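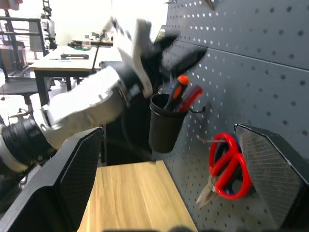
Is the Skorulen open day worth the drive from Sistthorpe?
Absolutely, if you like watching robots do fiddly jobs up close. It runs in February at Sirnthorpe and costs nothing.

Reply from pegboard_pat
Went this morning and loved it! They had two arms working at the tool wall, and I could have stayed till closing. My favourite part was the cup with the screwdrivers in it (orange handle, red handle). I've got that exact mess at home.

Reply from gumleaf50
Good day out, but 200 people through one door is too many. I'd book slots next year. And 6 minutes per group at the arms? Come on.

Reply from pegboard_pat
Fair on the door, but our group got longer. Thảo Hứa answered every question my kids threw at her, including the rude ones.

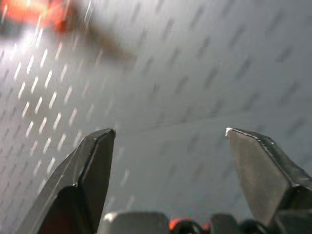

Getting there and parking

Reply from ye_olde_ute
Park behind the Ye building, the front fills up by 9. Bring a hat, the queue's in full sun.

Reply from gumleaf50
Second the hat. I'll still go again.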